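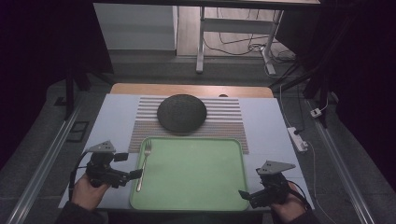

The open day at Voletti started at ten in the morning, and by a quarter past I had been told twice that the future of housework was in the building. I had driven across the county for this, so I was prepared to be shown it. What I was shown was a person in dark sleeves setting a table.

I want to be fair to Voletti. The company doesn't hide how it works. A visitor who pays attention learns in the first half hour that the household robot on the poster can't do much yet, and that the people in the back room are there to produce the examples it will learn from. They hold a gripper in each hand, a black thing with a jaw on the front, and they do chores with it. Cameras take it all down. The recordings go to a program called Kustholm, and Kustholm is supposed to work out from them what a hand should do when it meets a fork.

The sign by the door gave the figure for the table task: 3,236 recordings so far. That number was repeated to us by our guide, by the woman at the coffee table, and by a slide. It is clearly a number they are proud of. I kept wanting to know what it was a number of. Were those 3,236 good ones? Did it include the times the fork got away? How many were made by the same two or three people, with the same reach and the same habits? I asked the second question and was told that "all data is valuable," a sentence I have now heard from three different companies and have yet to see anyone defend.

I have no quarrel with the method. Teaching by showing is old and respectable, and there is something sensible about skipping the robot arm and letting a person carry the gripper around. People are cheap to start up and they don't need recalibrating after lunch. If you want a machine to learn how tables get set, it makes sense to watch tables getting set. My trouble is with the distance between what goes on in that back room and what is said about it in the front one.

In the front room there was a short film. In the film, a robot clears a family dinner while the family laughs about something in the yard. The plates are real plates, with sauce on them. There is a cat. At the bottom of the screen, in type I had to walk up to read, it says that the sequence shows a planned product. Then the lights come up and you are led down a hallway to black curtains and a table that isn't anybody's dinner table. A plastic tray, a fork, a striped mat. I have eaten at a lot of tables and most of them had more than that on them before anyone sat down.

The standard reply is that you have to start somewhere. Of course you do. But I would like to hear someone in this business say how far "somewhere" is from the cat. I grew up in a house where clearing the table meant working around homework, a radio, my grandmother's pills and a candle that was usually still lit. None of that can be handled by knowing where forks go. It takes knowing what the pills are, and that you don't stack anything on them, and that the homework matters more than the gravy boat. I don't see how you get there by piling up recordings of a fork and a tray, and when I said so, our guide told me that scale has surprised people before.

So it has. It has also disappointed people before, and those people tend to have moved on to other companies by the time you try to call them. Anyone who remembers Zuvach will know what I mean. Their laundry folder was going to be in homes by spring. I stood in a hotel ballroom and watched it fold a towel, very nicely, and then fold the same towel again, and when a man near me held out his jacket they laughed and said that was next year's model. I never saw next year's model.

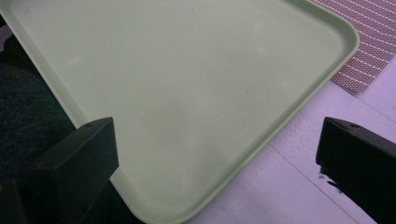 A tray is an easy thing to be good at. It has a rim you can find, it's rigid, and it stays where you put it. I don't say this to be mean. If I were building a gripper I would start with a tray too. But I wouldn't put out a press sheet saying that my system "understands the kitchen," and Voletti's press sheet says exactly that, in the second paragraph. Understands is a big word. I've been married a long time and I wouldn't claim to understand our kitchen.

They let visitors try the grippers at the end, on a separate bench with a sponge and some cups. I got in line. The thing is heavier than it looks, and after a few minutes my wrists knew about it. What struck me was how fast I changed. I stopped setting cups down the way I set cups down. I began coming in square, slowly, with my elbows out, pausing before each grab. I was moving like the robot in the film. Everybody in line did the same, including a boy who had been bouncing off the walls a minute earlier.

I think that deserves more attention than it gets. The pitch says the machine will learn from natural human movement. But put the tool in a human hand and the movement stops being natural. It becomes the careful movement of a person who is holding a clumsy tool and knows a camera is on. Maybe the people who do it all day get past that. I asked whether anyone had checked, and the answer was a friendly one about ergonomics.

I also asked what the job pays and was told it was "competitive." There's a whole other essay in that. The people making these recordings have the one skill the company is short of, and they appear nowhere in the film. If the machine does one day clear a table with sauce on it, it will be using their habits. I'd like to see them get more than an hourly rate and a chair.

The last stop was Moriarty, the test robot, which was built to run whatever Kustholm has learned. Moriarty was behind glass and turned off. There had been a software update that morning, we were told, and it would be back for the October event. I counted this as the most honest exhibit in the building. It was also the only part of the visit that would have answered my question, and I had come a long way to ask it.

Here is what I would want from the next open day. Run the robot, with the film switched off. Let a visitor bring an object from home and put it on the table. Post the failures next to the successes, on the same sign and in the same size of type, so that 3,236 has some company. If it drops the fork, let it drop the fork. People are more forgiving than marketing departments think, and I'd trust a firm that let me watch it miss.

Until then I'm keeping my opinion, which is that a great deal of patient work is being done in that back room and that it's being sold as something else. I wish the people doing it luck. On the way out I was handed a tote bag and a card with a square code on it for joining the waiting list. You pick which room of your house you'd like done first. There was no box for none of them, so I left it blank and drove home to a sink full of dishes.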